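Hand-held gripper rules: frequently asked questions

Kept up by Rogério Prado for the Udberg bench group. Last gone over in August. If your question is missing, write to the bench list before you make up your own rule, please. We have enough of those.

Who do these rules apply to?

Anyone recording with a hand-held gripper on a Udberg table, including guests from Clellano. People using the fixed arms have their own sheet, and most of what is written below would make no sense for them.

Is there an official standard behind this?

No. I read the industrial robot safety material before starting, and very little of it says anything useful about a person holding a gripper over a table. When a supplier tells you a hand-held tool is "compliant," ask with what. I have asked more than once and got a brochure. These are house rules. They came out of bad recordings and arguments, and they should be read that way.

What counts as a worn pad?

This is the question we get most, and the rule is looser than people want. Fraying along the top rim is wear. Covering that lifts at a corner is wear. Dust and light specks are dirt, and you can wipe those off. Wear goes in the log at the start of the session, for each finger separately.

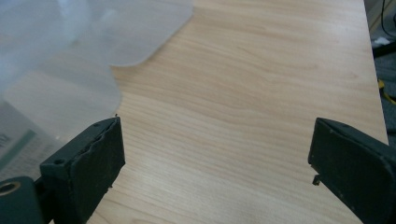
Open fingers over the table. Fraying along the top of the left pad, light specks on the right one.

Do I have to replace a pad as soon as it frays?

No, and I would argue against it. The vendor advice we were given for the Melis pads was to change them every 2000 grasps. I have never seen a test behind that number. A pad used on soft bags and a pad used on sharp carton edges don't age the same way, so a single count tells you very little. Our rule is to log the wear, keep going if the covering is still firmly attached across the contact face, and change both fingers together when it isn't. Changing one side only gives you a mismatched grip and a data set that somebody will have to explain later.

Can I trim loose strands?

Along the top rim, yes, with scissors, between recordings. Don't pull them. Don't trim anything on the contact face. Note it in the log.

Does the table have to be cleared before each recording?

Cleared of what? The old version of this page said "the workspace must be clean and free of foreign objects," a sentence that sounds fine and can't be followed. Packaging is often the thing we are working with. The current rule is that anything on the table must either belong to the task or be named in the log. Plastic film needs extra care because it slides, it catches light, and you can see printing through it. If customer packaging is on the table, turn the label down.

What about marks on the table surface?

Leave them. Scuffs and stray hairs don't need a log entry unless they sit where you plan to grasp. We had a long discussion about whether surface marks help a model cheat by giving it a landmark. Maybe they do. Nobody in the group has shown it, and until someone does I'm not going to ask people to polish furniture.

How far should the fingers be open at the start and end?

Fully open, with nothing between them, and held there for two seconds. This is the one rule I'll defend without conditions. It gives whoever processes the recording a clean reference for the open position. It also makes a bent finger or a loose pad fairly easy to spot.

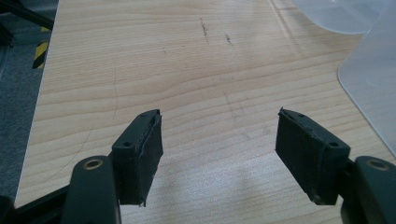
People skip the hold at the end more than at the start. Of the last 34 recordings I checked by hand, nine had no closing hold, and every one of those had passed the automatic check. So please stop telling me the automatic check is enough. It looks at file length and not much else.

Do I need to check the screws and pivots?

Before the first recording of the day, yes. Open and close the fingers by hand and feel for play at the pivots. Look at the screws on the finger housings. If one has backed out, tighten it and write that down. Don't use thread lock without asking, as we have already lost one housing that way.

What about the floor?

Cables and straps stay out of the place where you stand and turn. Floor tape marks a boundary only if people agree on what it means, and at Rastano they had three colors and no agreement. Ask on the bench before you step over or move any of it.

Does following all this make the data good?

It makes the data easier to argue about. I know of no evidence that a tidy log leads to a better model, and I'm suspicious of anyone who sells it that way. What the log does is let you find the recordings made with a bad pad and take them out.

Can I ask for an exception?

Yes, in writing, before the session. "We were in a hurry" has been turned down each time so far. A short test with a stated end is usually approved the same day if the request comes in by 10 a.m.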